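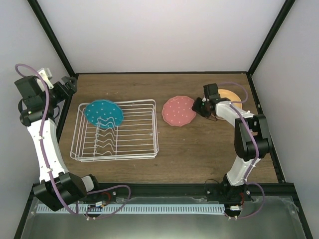 Thu 23 January

Budget day, or budget week if I'm truthful with myself. Uliana wants the equipment list for the second cell by the end of the month so it can go in with everyone else's, and I said I'd have a first go at it in here before it gets anywhere near a spreadsheet. So this is me thinking with a pen, more or less. Shout if I've got something wrong, and please write in the margin and don't just tell me in the kitchen (I forget).

The starting point is that we want another one the same. Same two arms, same grey side walls and white back, same wooden top, so that anything we do on the dish rack task in one cell can be run in the other without starting again. Uliana Stasiv's view is that "the same" should mean properly the same, down to the rack and the plates. Mine is that we should fix the few things that annoy us while we have the chance. We went round this twice over coffee and I think we've met somewhere in the middle, see further down.

Arms first, as they're where the money goes. Nistico have quoted 3,454 per arm, delivered, without grippers. That's the price held until May, after which they're bringing out a new version and won't promise anything. I rang them and asked whether the new one bolts to the same rail and got a lot of cheerful humming. So I'd like the order in before then, please! Two arms, left and right, and I'd dearly love a spare forearm section as well, but I've put that in as optional because I know what the answer will be.

Grippers are from Zatis, and they're 1,283 each. I asked for a price on the fingers alone, as those are what wear. They'll do them in packs of five pairs but haven't sent the figure yet, so there's a gap in the list with a big question mark in it. Chase them Monday. The plates are a good test of fingers, by the way: the scalloped edge gives you a different bit of rim depending on which way round the plate has landed, and a flat plate on a flat table doesn't leave a lot to get hold of. If we're going to try softer tips, I'd like them in the first order so both cells change over together.

Now the frame. Wubshet made us a price for the whole enclosure (posts, walls, front rail, metal base plate, the lot) and it's a sensible one, but their lead time is miserable. I've been wondering if we could buy the posts and rail from them and get the walls cut at Flamville, who did the panels for the bench next door and turned them round in a few days. Uliana's worry is the colour. She's right that the grey has to match, or near enough, as the walls are in every single recording we make. I'll take a sample over in the van and hold it up against whatever they've got.

The wooden top I'd order from the same people as last time, same finish. I did toy with going plain white to save a bit, and then I thought of the white wire rack on a white table and went off the idea quite quickly.

Cables! This is my big one. I've been looking at how the lilac ones hang: out of the top of the gripper, over in an arc, down the arm and past the base to the front. I like a generous loop as much as anyone, but I want proper clips budgeted for the whole run this time, and a decent guide at the bottom where they come past the base. Clips cost next to nothing. What costs is an afternoon of me with a torch. I've put in a bag of clips, a reel of sleeving and one complete spare cable for each side. Keep the lilac, it's easy to pick out against the black and white.

Same goes for the little boards on the front rail. I'd like covers on them. They sit right where you put your hand when you lean in to reset the plates, and the left one has its red and white leads out in the open. Could we print the covers ourselves? Probably. I've put a small sum under "sundries" in case we can't, and I'd fit them to the present cell while we're at it.

Slotted white strip along the front: keep, one per cell, no change.

Props. You'd think this was the cheap bit, and it is, but it's also the bit most likely to hold us up. The teal, pink and yellow plates need to be bought in one go, enough for both cells plus breakages. The spotty ones are the worry. Shops change their patterns whenever they fancy it, and then you've got a plate with bigger dots or a smoother edge and all your comparisons go a bit wobbly. Rack likewise: I want two more of the identical white wire one, with the wavy dividers, and I want them on a shelf with a label on saying hands off. A rack with different spacing is a different task as far as I'm concerned.

Things I've left out on purpose: a third arm (lovely, no room), a new table for the computers, and the fancy lights. The lights I'd rather borrow for a week before we spend anything.

What Uliana and I settled on, so it's written down somewhere: arms, grippers, walls, top, plates and rack identical. Clips, cable guides and board covers allowed to be better, provided the old cell gets them too. Softer fingers only if both change on the same day.

Still to do
Chase Zatis for the finger price
Ask Nistico for the rail bolt pattern on the new version, in writing
Grey sample to Flamville
Ask Wubshet if posts and rail alone come any quicker
Plates, before the shop changes them
Measure the doorway, as the enclosure comes in one piece if we go with Wubshet for all of it

Adding the delivery charges tomorrow. Wubshet's is on the second page of the quote and I've left that page at home.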